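What I learned from a robot and a door

03/07/2023

Last month I went to an open day in a robotics laboratory, and since then I am arguing with my friends about it. My opinion is a simple one: demonstrations for the public should be slower, longer and more boring than they are now. I want to explain why I think so.

I should say first that I am not an engineer. I worked for many years as a bookkeeper, and English is my third language, so please be patient with me on both sides. I went to the open day because my niece studies there and she had a free ticket for a relative. The laboratory is called Usevau. It is on the second floor of an old building near the river, and you must ring the bell two times before somebody comes down.

The day had two parts. The first part was in the big hall, and it was made by a company called Kimier, which paid for the coffee and for the chairs. They showed us a film. In the film everything moved quickly and there was music. A robot picked up cups, folded a towel, opened a drawer and closed it again. The film was cut every few seconds. After it a man from the company spoke about the homes of the future, and he used the word "seamless" so many times that I began to dislike it. The people clapped. I also clapped, because it is polite, but I did not learn anything which I could repeat to my husband in the evening.

The second part was upstairs in small groups, and it was completely different. Our group was led by Brittany Chan, a young researcher who spoke quietly and did not have a microphone. She told us that her project, which has the name Cunex, is about doors. Only doors! I heard a man behind me laugh a little. She was not offended. She asked him how many doors he had opened that morning, and he could not say.

Then she gave a talk of maybe ten minutes, and I still remember most of it. A door, she said, is a difficult thing for a machine because it does not move freely. It is fixed on one side and it turns around that side, so the hand that holds it must travel on a curve. If the arm has the wrong idea of the curve, it pulls against the hinges, and either the hand slips or something bends. A person feels this in the wrist and corrects it without thinking. A robot must measure the force and correct it by calculation. Handles are also not the same. Some must be pushed down, some must be turned, and some are stiff on a cold day in January and loose in summer. In Cunex they had recorded 1234 attempts up to that day, and she said openly that many of them were failures. She kept the failures in the same folder as the successes, and I liked this as a bookkeeper. You do not throw away the bad receipts.

After the talk we stood along the wall and watched the arm work. It was slow. It was so slow that a small boy asked if it was sleeping. The arm came to the handle, stopped, came a little nearer and stopped again. We had the time to look at it properly and to think about what she had told us.

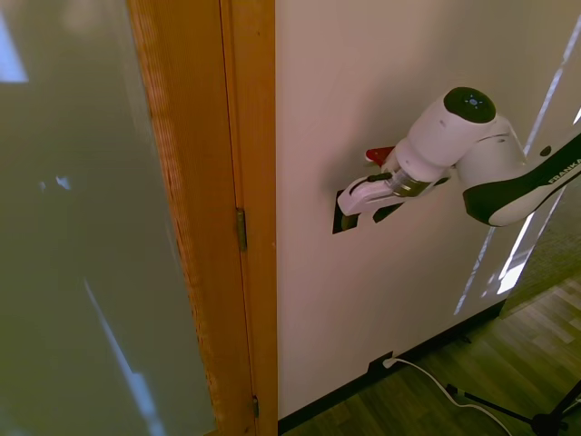 I believe that this waiting was the most honest part of the whole day. In the film downstairs I could not see what was hard and what was easy, so I had no way to judge it. Upstairs I understood where the difficulty was. When a person knows where the difficulty is, she can ask a real question. The man who had laughed asked what happens if the door is locked. A woman asked if the arm could hurt a child who came from the other side. Brittany Chan answered the first question in detail, and on the second one she said that they do not have a good enough answer yet, and for this reason they do not let the arm work when people pass through. I trusted her more after that.

My friend Jafarzadeh, with whom I play cards, does not agree with me. He says that the public will not come to see a slow machine, and that without the public there is no money. He says also that every trade shows its best side first, and that a baker does not put the burnt bread in the window. This is a fair point and I have thought about it. But I know what bread is. I have eaten it all my life, and if the baker sells me a bad loaf I will notice the same evening. With robots most of us have no such experience. We have only what we are shown, and if we are shown only the fast film, then we will expect too much and be angry later, or be afraid of something that does not exist.

There is also the question of taxes. The programme said that the laboratory receives public money, and I think that when people pay for something they have a right to see the ordinary day of it – the waiting, the second attempt, the researcher who writes a note and starts again. It would not cost more. Our group had 30 minutes upstairs, and the hall had nearly two hours. I would simply change these numbers with each other.

I wrote this opinion to the organisers in a short letter. They thanked me and said the programme for the next year is not decided. My niece tells me that the company wants to bring a longer film. I hope they will keep the upstairs room in any case, and that they will put some chairs in it, as my knees were quite tired when we went down.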